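Baumgartner Public Library to Extend Evening Hours and Open Clothing Exchange

27/09/2022

The Baumgartner Public Library will remain open until 9 p.m. on four evenings a week beginning next month, following approval of a revised operating schedule by the library's board of trustees. The new schedule restores evening service that was reduced three years ago and applies to both the main building on Raroveck Street and the Mill Road branch.

Under the revised schedule, both locations will open at 10 a.m. Monday through Saturday and will close at 9 p.m. Monday through Thursday. Friday and Saturday closing times will remain at 5 p.m. The main building will continue to open on Sunday afternoons from 1 p.m. to 5 p.m. The Mill Road branch will remain closed on Sundays.

The board adopted the schedule after reviewing the results of a survey held earlier this year. The library received 3688 completed responses, the largest number it has recorded for a survey of this kind. Respondents were asked when they would be most likely to visit, which services they used, and which services they would like the library to offer. Later weekday hours were the most frequent request at both locations.

"Residents who work a standard day have told us clearly that a 6 p.m. closing does not serve them," said Konrad Tanner, director of the library. "The board has listened to that request and has provided the means to meet it. We expect the evening hours to be used by students, by parents, and by people who have not held a library card for some time."

The additional hours will be staffed through a combination of new part-time positions and changes to existing shifts. The library will hire 12 part-time employees, eight of whom will be assigned to the main building. Applications are being accepted now, and forms may be picked up at either circulation desk or requested by mail. Applicants must be at least 18 years of age and available for no fewer than two evenings a week. Previous library experience is not required.

Reference service will be available during all open hours at the main building. At Mill Road, reference questions received after 6 p.m. will be answered by telephone from the main building or held for the following morning. The local history room will keep its present hours and will not be open in the evening. Patrons wishing to use materials from the room later in the day may ask that they be brought to the second-floor reading room, provided that the request is made before 4 p.m.

Public computers will be available until 15 minutes before closing. Study rooms may be reserved for up to two hours at a time, and reservations for evening periods will open one week in advance. Groups that currently hold a standing reservation do not need to apply again.

The board also approved the use of the lower-level meeting room at the main building for a clothing exchange, to be held on the second Saturday of each month from 10 a.m. to 2 p.m. Residents may bring clean clothing in good condition and may take items in return without charge. A library card is not required. The exchange grew out of a trial held at Mill Road in the spring, at which 332 items were brought in over a single morning.

Clothing should be washed, dried and folded before it is brought to the building. Shirts, sweaters, pants, coats and children's clothing of all sizes will be accepted. Underwear, swimwear, shoes and bedding cannot be accepted at this time. Items may be dropped off on the Thursday and Friday before each exchange at the lower-level entrance, where the elevator is located. Bags should not be left outside the building when it is closed.
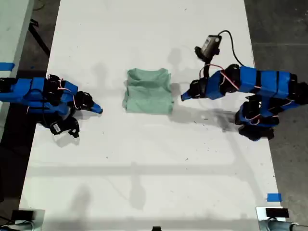
Severin Kuster, head of community programs, said that the exchange would be reviewed after six months. The review will consider attendance, the amount of clothing left at the end of each session, and the effect on other users of the meeting room. Clothing that is not taken will be kept for the following month if space allows and will otherwise be passed to local shelters.

"The trial brought in many families who were visiting the branch for the first time," Mr. Kuster said. "A number of them registered for cards on the same day. We would like to see whether that continues at a larger location."

Groups that have used the lower-level room on Saturday mornings have been offered space on the second floor. The chess club will meet in Study Room B, and the genealogy society will move its monthly meeting to the third Saturday. The children's story hour is not affected and will take place as usual in the children's department.

Parking in the Raroveck Street lot will be free to library visitors after 6 p.m. The side gate to the lot will be locked at 9:15 p.m., and vehicles must be removed by that time. Visitors arriving by bicycle may use the racks at the front of the building, where additional lighting is to be installed before the new hours take effect.

Book returns will be accepted at all times through the outside slots at both locations. Due dates will not change as a result of the new schedule. Holds will be kept for seven days, as at present, and may be picked up at any time during open hours.

Printed copies of the schedule will be available at both circulation desks by the end of the week. Copies in large print may be requested from any member of staff. Questions about the evening hours should be directed to the office of the director, and questions about the clothing exchange to the community programs office on the lower level of the main building.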